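Orkdale Kitchen Sim Bundle – single-seat and lab licences
Page updated September 10, 2021

Hello, and thanks for finding the Orkdale page. I build and sell virtual kitchens for people who are planning to buy a robot arm, or who have bought one and are now wondering where on earth it's going to stand. If you've ever signed off a purchase order for a mobile base and then found it wouldn't turn round between the worktop and the fridge, you're my kind of customer (I was that person once, and it was an expensive April).

The bundle is a set of simulated rooms with the big appliances in place, doors and drawers that move, a box of small utensils and household bits, and a planning sheet that goes with it. You load your own robot model, drop it in a room and see what it can reach. You can do that long before you've spent anything on hardware, and I'd say that's the best time to do it!

What you get

Licences come in two sizes. Single seat is £288, paid once, for one machine and one named user. The lab licence is £900 and covers everybody in the same building or department, including students and whoever is visiting for the summer. Both have exactly the same rooms in them. I don't hold the good kitchens back for the bigger licence, I've always found that a bit mean when other sellers do it.

Updates are free for 2 years from the day you buy. After that the rooms you've got carry on working, you just won't get new ones unless you renew, and renewing is half price.

The Fuvano pack is the add-on people ask me about most. It has the narrow galley kitchens, the ones where a wide base really struggles, and it comes free with the lab licence. Single-seat buyers can add it at checkout.

Who it suits

Mostly it's small teams with a fixed budget and one shot at spending it. You've got a shortlist of arms, the brochures all quote reach as one nice round figure, and none of them tell you what's left of that reach once the base has stopped short of the plinth and the gripper has to come in sideways. I've had customers change their minds about a whole arm after an afternoon with the bundle. I've had others keep the arm and order a taller column, and one who kept everything and moved the fridge.

It's also handy if you need to show somebody upstairs what they're paying for. A spreadsheet line saying "gripper, second set of fingers" doesn't get people excited. Show them the arm in a kitchen with something in its gripper and you'll get better questions, though you may also get asked when it can start doing the washing up.

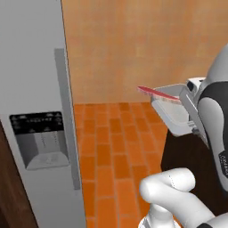 Fridges are where I'd start, if you want my advice on the order to do things in. They're tall, they're flat, they take up far more of the arm's space than you expect, and a long upright handle is a proper test of whether your gripper can get hold of something while the rest of the arm stays out of the way. Park the base where you think it ought to go, then try the reach, then try it again with the base turned a little. Write both down in the planning sheet. Do the same at the sink and the hob and you've already got most of what you need to choose a base.

Then do it all over again with the arm carrying something. People skip this! An empty gripper will tuck into all sorts of gaps, and then you give it a long thin utensil and half your lovely positions are gone. The bundle lets you swap the item without resetting the room, so it's only a few minutes' work each time.

The planning sheet

This came out of my own mess of notes and it's become the bit customers write to me about. There's a tab for the arm, one for the base, one for grippers and fingers, and one called "everything else", which is always the longest. Cables, spare batteries, a trolley for the computer, matting, delivery to an upstairs room, training days, the insurance people wanting a letter. Put your own prices in and it adds up the first year and the second separately, as the second year is where I see budgets come unstuck.

I've left the price columns empty on purpose. Prices move, and I'd sooner you rang your supplier than trusted a number I typed in last spring.

What it won't do

It won't tell you how the motors sound, how hard the thing is to push when it's switched off, or whether the support desk picks up the phone. Surfaces in the rooms look decent enough, but the small lettering on appliances is soft and you shouldn't use it to test a reading system. Grip is a simplified model as well. I'd trust it for "can the fingers get there" and I wouldn't trust it for "will it slip".

And please do still measure your real room. Tape measure, pencil, skirting boards included. There's a blank room in the bundle that you can stretch to your own sizes, and once your numbers are in it the whole thing gets a lot more useful.

What you need to run it

A desktop with a separate graphics card is best. It'll open on a good laptop, only the bigger rooms get sluggish and the fans will let you know about it. Ojala is the loader that comes in the download and it handles the common robot description files – if yours won't load, send it over and I'll have a look. I don't charge for that, within reason.

Ordering

Pay by card, or ask me for a quote if your finance office needs one. Quotes stay good for up to 2 months. Lab orders on a purchase order are fine, I send the download link when the order comes in and the invoice follows.

If you're not sure which licence you want, get the single seat. I'll take what you paid off the lab price if you move up later, no fuss.

Coming next

I'm working on Prarkton, a set of utility rooms with washing machines, low cupboards and some really awkward doors. It'll be a free update for anyone still inside their update period. If you've got a room shape that's giving you grief, send me a sketch through the contact form and I'll see if I can squeeze it in.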